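Bivness example-gathering group, minutes of the Tuesday catch-up

Present: Krešimir Pavlović, Elsie Bainbridge, Tanko Oyelaran, and me (Sânziana Hodoroagă, taking notes and eating most of the cookies). Brândușa Neagu sent apologies from Horamgate.

1. Where we are
Krešimir gave us the count: 32 good runs on the desktop tower last week, 12 thrown out. We're still a long way from 2,000, but hey, it's moving! Elsie wants every run saved with both views, fixed and wrist, or it doesn't go in the pile.

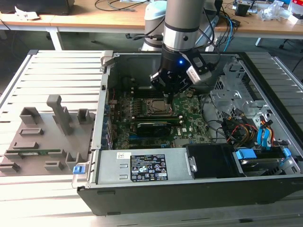

Tanko asked if we could keep the failed tries too. I'm all for it (the model has to see a fumble sometime), so we agreed to keep them in their own folder with a short note on what went wrong.

2. Start positions
We got a bit stuck on this one. Elsie thinks our starts look too much alike, and Krešimir says changing them slows him down. Settled on a new arm start every 17 runs, and we'll look at it again next month.

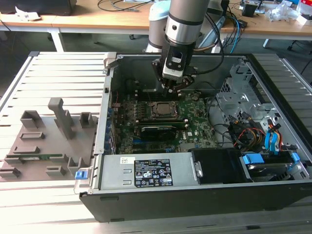 Tanko will write the start positions on a sheet and tape it up by the door. He promised neat handwriting. We'll see!

3. Labels
Brândușa had emailed a list of step names, and I read it out loud. We liked "approach," "grasp" and "release," and argued for ages over "settle." It's out for now.
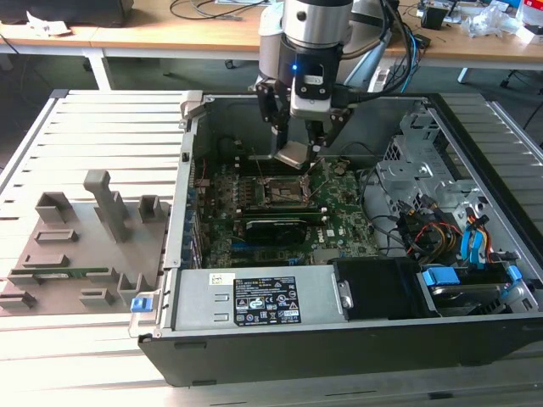 Page 2

Elsie will relabel the January runs to match before they go to Stosthorpe.

4. Processor and fixture
Krešimir wants more wrist-view examples with the processor in its recess on the gray plate, at different tilts.

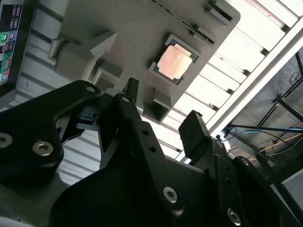

I said I'd take the Thursday slot for those, and Tanko offered to check the files as they come in.

5. Anything else
Slides for Bragança: Elsie has them, please send her your bits. Finished at 4:20.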